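# Gripper trials, simulator round

Before anyone at Karstead lets us bolt new fingers onto the real two-armed machine, we have to break things in software. So March went to comparing the Kekier parallel gripper with the Marciniak one, on a small counter in a rendered room whose decorator had strong feelings about gray stone. Ilona Vass ran the controller. I kept the spreadsheet and the biscuits. 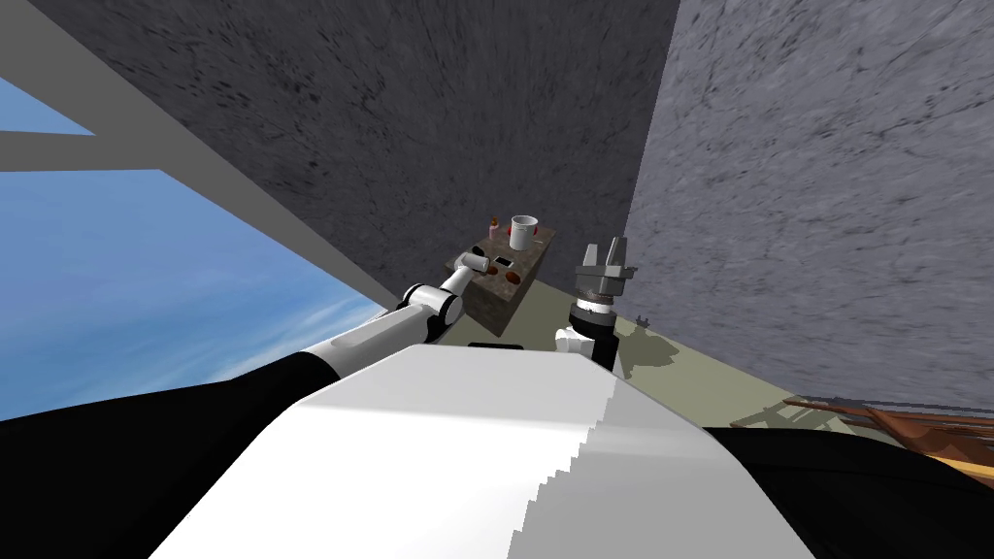
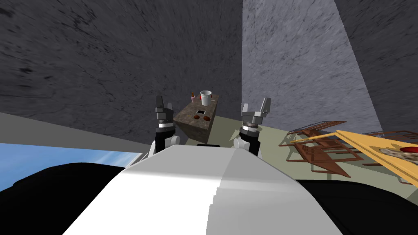

*Both views look over the robot's white body to the little counter, with the mug toward the back and the small black item with the light border near the middle.*

Celina Olszewski wrote the task list, and she has never met an object she considered too awkward to pick up. The mug is the polite one. The flat black thing is where controllers go to be humbled.

We ran 400 attempts, split evenly between the 2 grippers, with the same start pose and the same arm speed. Kekier finished ahead by 36 clean picks, almost all of them on mugs. Marciniak closes more slowly and lets go more gently, so Ilona wants it kept for bottles. I want it kept in its box.

Next gallery: the Norkport wrist camera, once it stops reporting the floor as a graspable object. Settings files are in the shared folder, under the name Celina gave them, so try searching for "final".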